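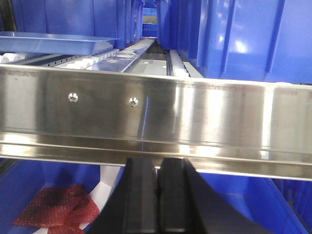

Bin rail: two screws near the left end, is that enough?

tellurian_39
Stainless rail along the front of a shelf of blue plastic bins. At the left end it is fixed with two small cross-head screws, one set slightly higher than the other. Bay length is 200 cm. I am copying this for the Ituvcombe stockroom and want to know if the uneven pair is deliberate.

shelfwright
Probably drilled by hand. A small offset does no harm if both heads sit flat. Check for play by pushing up on the folded lip.

mbracket
Disagree. Two screws near the same height resist a straight pull but do little against twist. I would stagger them properly, one high and one low, and add a third at mid-span.

shelfwright
On a rail that only stops bins from sliding off, twist is minor. The folded lip supplies most of the stiffness.

mbracket
Until a picker leans on it. We replaced 26 rails at the Lewis site for that reason, all bent at the middle.

tellurian_39
What gauge were those?

mbracket
Thin stuff, no lip. Fair point, not the same section.

dry_goods_lane
Separate matter: the reddish print along the upper edge. If those are position marks, put labels over them on yours. Print on brushed steel wears off under solvent wipes. We use Valtier label holders, part 543, clipped to the top edge.

shelfwright
Clips foul the bins when the bins sit right down on the rail – these look close to it. Flat adhesive labels on the face are safer.

dry_goods_lane
Ours clear it, but the bins are set back a little. Measure first.

tellurian_39
Will do. The red mesh bag in the lower bin is another question. Do people keep mesh bags folded or loose?

mbracket
Folded, with a liner under them. Netting catches on rough bin edges.

tellurian_39
Noted. Going with staggered screws, a center fixing and flat labels. Teltura quote is due in March.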